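Search this site
Home Research People Contact

Kevser Sönmez trains two robot arms to pass small objects to each other. Her group's method, Amundsen, learned from 2,000 handovers guided by people.

"Thin metal is the hard part," she said. "The fingers cover most of what you want to see."

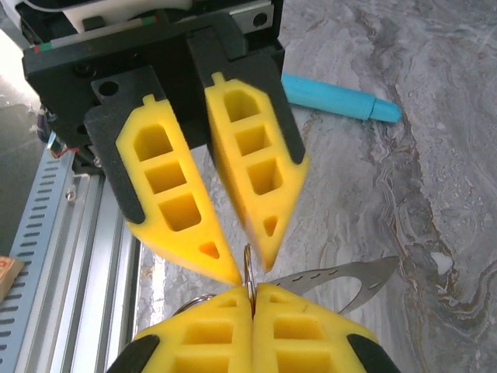
Early versions let go too soon - about 15 times a day, by her count. Now the giving arm waits until the other one pulls.
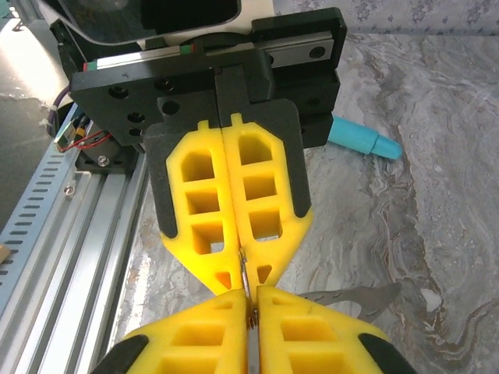
"We changed one rule," she said. "Cloth is next, in September."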